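Vamari Türöl von Preltivwood im Test: ein Jahr auf sechs Innentüren

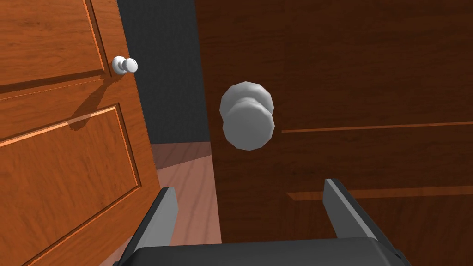
Halb geöffnete Holztür mit Kassettenfüllung, Computergrafik

Als wir das Haus übernommen haben, waren die Innentüren mit einem alten Klarlack überzogen, der an den Griffen schon bis aufs Holz durch war. Neu lackieren wollte ich nicht. Ein Bekannter vom Bau, Indrek Luik, hat mir das Vamari Türöl empfohlen, das er selbst im Treppenhaus verwendet hat. Die Dose mit einem Liter hat mich 39 Euro gekostet, für sechs Türen habe ich zwei Dosen gebraucht.

Die Arbeit steckt im Abschleifen. Die glatten Flächen gehen mit dem Exzenterschleifer schnell, die Profile an den Füllungen muss man von Hand machen. Ich habe mit 120er Papier angefangen und mit 180er aufgehört. Feiner sollte man nicht gehen, sonst zieht das Öl schlecht ein.

Aufgetragen wird dünn mit einem Pinsel, nach 20 Minuten nimmt man den Überschuss mit einem Baumwolltuch ab. In den Ecken der Profile bleibt gern etwas stehen und wird klebrig. Eine alte Zahnbürste hilft. Getränkte Lappen danach unbedingt ausgebreitet im Freien trocknen lassen, sie können sich selbst entzünden.

Der Hersteller gibt zwölf Stunden bis zum zweiten Auftrag an. Bei mir im Keller war die Tür erst nach einem ganzen Tag so weit — im Juli auf der Terrasse ging es deutlich schneller. Der Geruch hält sich drei bis vier Tage.

Nach einem Jahr sehen die Flächen gut aus. Fingerabdrücke lassen sich feucht abwischen, Wasserspritzer an der Badtür haben keine Ränder hinterlassen. Rund um die Klinke der Küchentür ist das Holz etwas stumpf geworden, dort habe ich nachgeölt. Ansätze sieht man keine.

Zum Vergleich hatte ich an einer Kammertür das Hartöl von Ots probiert. Das trocknet schneller, dunkelt aber stärker nach und wirkt fleckig, wenn man nicht zügig arbeitet.

Pluspunkte: gleichmäßiger Farbton, leicht auszubessern, ergiebig
Minuspunkte: lange Trockenzeit im Kühlen, Deckel der Dose schließt nach dem ersten Öffnen schlecht

Bewertung: 4 von 5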